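Dishes, Dishes and More Dishes: A Month in the Kitchen

If you have walked past the kitchen at Plokine any time this June and wondered why the two arms at the sink move like somebody's very careful grandmother, the answer is that somebody is moving them. The arms are silver and black, and for now they don't know a thing about dishes. Whoever is on shift stands a little way off with a pair of hand controllers, and every reach and every pinch you see is that person's own, passed along to the grippers a moment later.

We wanted to tell you a bit about how it has been going, partly because so many of you have asked and partly because we are frankly rather proud of it. The kitchen job came to us through Kelance, who are interested in helpers for small homes, and they asked for ordinary dishes at an ordinary sink. So we kept the counter the way a counter is kept. The soap stays out, the sponge stays in its caddy, and the plates are the ones we had.

Custódio Nogueira took on the training of the new operators, and he has the patience for it. His first lesson is always the same. He asks you to pick up a plate with your own two fingers, the way the gripper would, thumb on one side and one finger on the other, and then to hold it up for a while without letting it swing. Most people laugh and then stop laughing at the ten-second mark, when the plate starts to turn on them. After that he lets you try it with the arms.

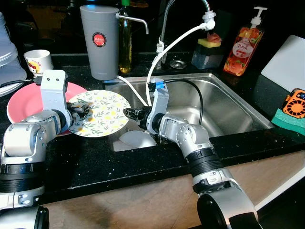 4 min read

The plate with the yellow dots and the green sprigs has become everyone's favorite, and it's a good one to learn on. You take it by the edge with the left gripper and bring it up tilted near the side of the sink, and then the right arm comes over with its fingers open, ready to help. That meeting in the middle is where new operators tend to freeze. You have two hands of your own, you've had them all your life, and suddenly you can't remember which one is supposed to go first! Custódio's advice is to pick a lead hand before you start and let the other one wait. He says it more than once in a session, always kindly.

Bowls are a different matter. A bowl on its side in a deep basin means reaching down past the rim and coming at it from above, and you have to mind the faucet and its hose on the way back up. We lost a good many tries to that in the first week, when a wrist would brush against something and the operator would stop and start over. We keep those tries, by the way. The folks at Kelance asked us to mark them and set them aside, and they may turn out to be useful when the arms need to learn how to recover from a bump.

Now for the tally, for those of you who like one. By the end of the month we had recorded 274 tries, and 221 of them were clean from first reach to last release. We have 15 trained operators on the list, counting the three who started with us in the spring on towel folding. The shared goal with Kelance is 255 clean ones, so there are 34 to go, and we expect to get there without anyone having to stay late.

A few small things we've learned along the way, in case you are joining a shift soon. Go slower than feels natural. The arms will copy your hurry along with everything else – the little jerk at the end when you think you've finished, the second grab when the first was fine. Rest your elbows if you can. And please finish the motion even when it's a bit ugly, as long as nothing is at risk of breaking, and leave it to the reviewers to decide what to do with it.

Once the dishes are done we move on to wiping the counter, which Custódio has been practicing with a sponge at home, much to the amusement of his family. After that the work goes over to the larger room at Sequeira, where there is space for a table and chairs and we can try setting places for two.

If you'd like a turn at the controllers, morning shifts start at 9:30 and there are still a few openings. No experience is needed, and Custódio will happily find you a plate. Just leave your name on the sheet by the kitchen door or drop a line to the Plokine front desk.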